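Thirteen rules for hand-held grippers (and the ones I'd fight for)

Posted 2024-03-14 by Homa Kiani

So I finally rewrote our house rules. If you've been reading this blog for a while you know I've been threatening to do it since last spring, and what pushed me over the edge was an email from a new person on the Mustero side asking, very politely, which of our three rule sheets was the real one. Fair question! One was taped inside a cupboard, one was a shared doc with comments from people who left, and one lived in my head.

There is one sheet now. It has 13 rules on it and it fits on a single side of paper, which took more arguing than you'd think. I'm not going to paste the whole thing, but I do want to go over the parts people keep writing to me about, mostly because the same questions come up from folks running much bigger setups than ours.

A bit of background for anyone new. We do home-style tasks with hand-held grippers: sorting, clearing, moving food from a surface to a tray or plate and back. Two people often work the same surface together. The recordings go to Jitbridge, where they get checked and either kept or thrown out, and getting thrown out is a pretty sad way to spend an afternoon.

Setup comes first

I used to start the sheet with safety. I moved it to second place, and I got some grief for that, but my thinking is that most of our near misses started with a sloppy setup. Somebody's reaching over somebody else for a plate that should have been on their side to begin with.

So rule one is that everything the task needs is within reach before anyone picks up a gripper. Rule two is that the floor beside the work area is kept clear where you're going to stand. Bags against the wall, fine. Bags where your feet go, no.

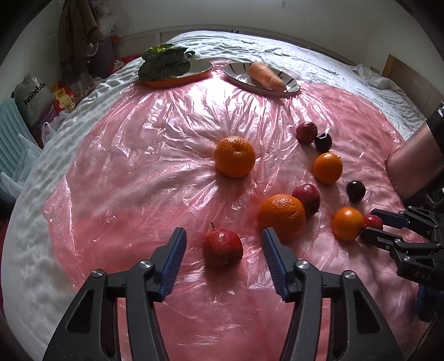
Soft surfaces get their own rule, because they behave nothing like a table. A bed gives when you push on it. Round fruit wanders. Satin slides over a sheet, and plastic film slides even more and then bunches up right where you wanted to close your fingers. I used to tell people to smooth everything flat before each take. I've dropped that. A real bed has wrinkles in it, and if every surface we record is ironed to perfection then we're teaching something that won't hold up in anybody's house. What the sheet says now is: leave the wrinkles, but anchor the cover so it can't travel more than a hand's width when you pull on it.

(How you anchor it is up to you. I tuck. My colleagues have opinions about clips.)

Food is real food, and it gets its own rule too. Anything bruised or split comes out of the set right away. Anything with a stem gets approached from the side if you can manage it, because grabbing across the top of an apple pushes the stem into the pad, and those pads aren't cheap. Soft fruit like strawberries and plums goes in with the lightest squeeze that'll hold. And whatever has been in the jaws does not go in anyone's lunch. I can't believe I had to write that one down, but I did, and it's rule six.

Who goes when

This is the section I'd fight for. With two people on one surface you need to agree on turns out loud before you start, and you need a word that stops everything. Ours is "hold." You say it, both people freeze with their jaws open, and you wait until whoever said it says "clear." It doesn't matter if you said it by mistake. You never get teased for a hold. I mean that one pretty seriously — the first time someone gets an eye roll for stopping, they'll stop stopping.

We also don't share a target. If your partner is going for something, it belongs to them until they've put it down or called it off. Two grippers in one tray is allowed, but each of you picks a side and stays there. The linkages stick out farther than you think they do, and when your eyes are on the fingertips you forget all about the elbows of the thing. I've caught my own arm on someone else's frame more times than I'd like to admit.

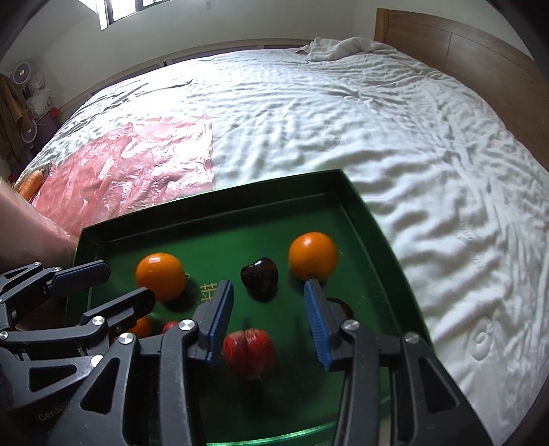

What counts as a keeper

Okay, the paperwork part. Jitbridge sent us a list of reasons a take can be rejected, and I boiled it down to 3 that really come up for us: the target was out of view when the fingers closed, someone used a bare hand to fix something, or the take got cut off before the item was let go.

The bare hand one is the killer. It's so natural! Something rolls toward the edge and your free hand just goes. My advice is to let it fall. Unless it's going to break or someone's going to step on it, let it fall, say "hold," and start over. We went through 1265 takes from the winter and I made myself read every reject note, and the ones that made me groan were nearly all perfectly good work with a helpful hand poking in at the end.

The out-of-view one is mostly about height. People hover too high while they're making up their mind, then dive. Come in low and slow, and give it a beat before you close.

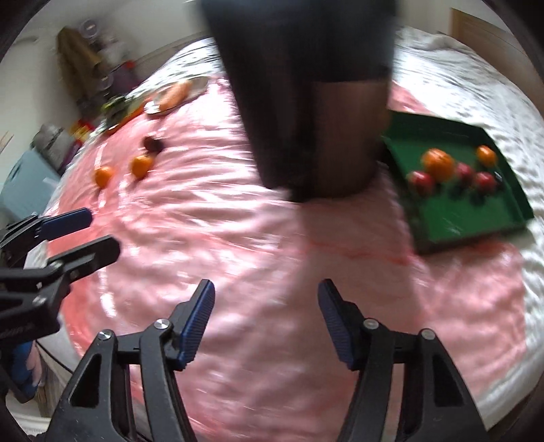 We also changed how long a session can run. It used to be "until you're done," which sounds relaxed and is really the opposite. Now it's 80 minutes and then you put the gripper down, whether or not the batch is finished. Wrists get tired before you notice, and leaning over a bed is rough on your back in a way that standing at a counter isn't. If you're tall, put a knee on a cushion. If you're short, you're welcome to be smug about it.

One thing I went back and forth on was labels. The Hundance folks like every prop tagged with a little sticker, and I get why, it makes the log a breeze. But a sticker on an orange is a sticker on an orange, and I don't want it there when the fingers close. We log by type and color instead and keep the notes short. "Orange, large" is plenty. If you can't tell what something is from where you're standing, ask your partner before the take and write down whatever you both agree on.

Wipe-down is the last rule and the one everybody skips. Pads first, then the tray, then the plates. The ridges hang on to juice, so use a soft brush and don't go at them with a fingernail. Check the screws on both arms while you're there, and if one turns freely by hand, that gripper goes in the repair bin with a note saying which side. Please write which side.

I'm planning to run with this sheet through April and then see what people have scribbled on it. If you've got a rule at your place that we don't have, send it over, especially if it's about trays. I still don't love our tray rule.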